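Call for participants: shelf-picking arm build, Drerley shared workshop, Dekville
Posted Sunday, February 5, 2023

We are building a two-arm picker for household goods and need people to record hand demonstrations on retail shelving.
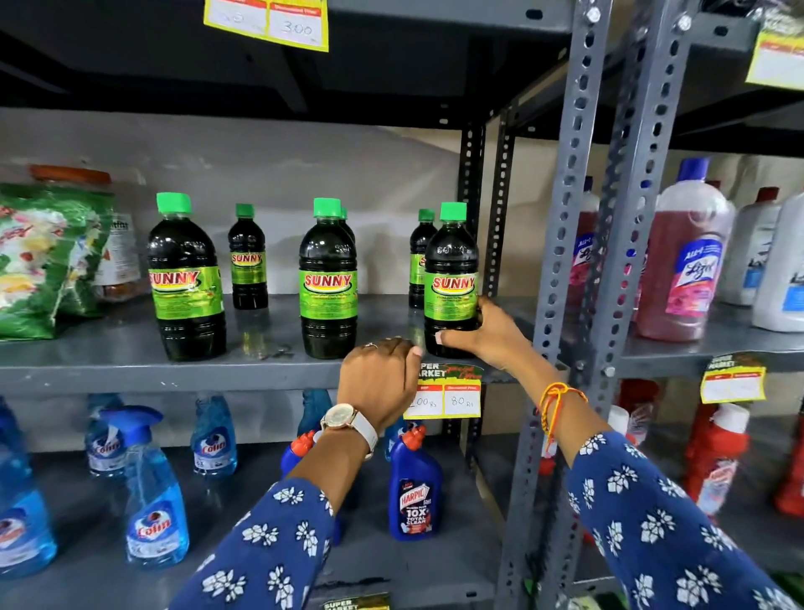 Sessions run 3 hours, evenings, through November. You wear a head camera and move bottles, pouches and jars between shelf levels at normal speed. The target for the Kwok controller is 1,770 usable picks; we have 300. Clips where the grasp is hidden by the forearm are dropped from the count.

Requirements: use of both hands, able to stand for a full session. Long sleeves, watches and rings are fine -- the hand tracker has to cope with them. No programming needed.

There are 13 places. We also have room for one person who can wire stepper drivers and read a Distavach gearbox drawing.

Unpaid. Participants get bench access on session days. To apply, send your free evenings and your height through the workshop contact form.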